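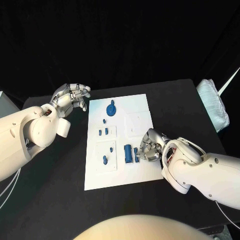 Can a two-armed robot for assembly work be built and tuned in a shared workshop? With patience it can, provided that the members agree on bench time and that every change to the hardware is written down.

4.2 Bench setup and procedure

The build was carried out at the Nikolovski workshop in Zadlow, a members' space with one long room and a small machine shop. Work on the arms began in March and took place mainly after 8 in the evening, when the power tools were not in use. Parts bought for the project, excluding the robot itself, came to 2,108 dollars. Most of this sum went to wiring, fasteners and replacement finger joints.

The assembly board, referred to below as the Vuledance board, was designed by Mariann Jakab. It consists of a white base with raised plates and a set of blue plastic parts that differ in shape and size. Round parts and rectangular parts call for different grips, and the narrow pieces proved the hardest to pick up without tipping them over. Clearances were opened slightly after the first week of trials.

Each session lasted about 15 minutes. The operator placed the board on the dark tabletop, checked the free travel of both wrists and started the log. Cable routing was inspected between sessions – an early fault had been traced to a connector pulled tight at full reach. A total of 385 attempts were logged under this procedure.

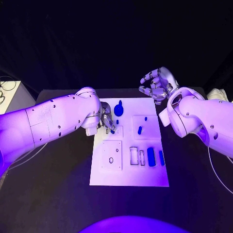 Figure 3. The assembly board under violet light, with the left hand lowered near a small blue piece and the right hand held open above the board.

As Figure 3 shows, the two hands can work over separate areas of the board. The control software, Fovetti, assigns each part to one arm before motion starts and holds the other arm clear until the grip is released. This rule lengthened the sessions but reduced contact between the hands. Attempts in which the hands touched were kept in the log and are treated separately in Section 5, together with those stopped by the operator.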